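Ticket 1215 - Takgate help desk
Subject: Nukstead utensil cup keeps tipping, board wont sit flat
Opened by: Chidubem Nwankwo
Status: open
Priority: low (but annoying)

09:10 Bought the Nukstead kitchen starter set for the flat in July, 17 pieces. Two problems. Cup goes over whenever a long spatula is in it. Cutting board rocks. Pics attached, sorry for the rush, on my way out.
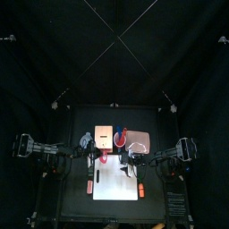 Is the board meant to be oiled before first use?
A thin coat of food-safe oil on both sides, left overnight and wiped off, is what we suggest for all the wooden boards.

09:46 Ok. Only ever did the top side. Could be the warp then? Put a steel rule across it, daylight under the middle. Flipped it, rocks the other way, less.

10:05 Takgate: Probably is the warp. Oil the dry side, stand it on edge for a few days, check again. If the gap is still there send the measurement. For the cup, which utensils are in it when it tips?

10:20 Cup with just short spoon = fine. Cup with long spatula, handle up = leans, then goes if you knock the table. Blade down inside makes no odds. Two long ones leaning the same way is worst. Tried the Riner cup from my old set, heavier, stays up with both in.
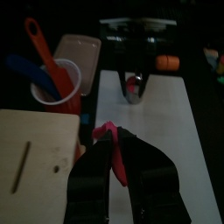 10:31 Also tried a folded dishcloth in the bottom of the cup. Bit better but the handles stick up even higher. Dried rice in a bag, 82 g on the scales, much better. Dont really want rice in there for ever tho.

10:50 Takgate: Mirzaei in spares has a weighted base ring that fits that cup. Adding one to the ticket, no charge.

11:02 Great, yes please. Oiling teh board tonight. Will measure the gap at the weekend and post it here, leave open till then.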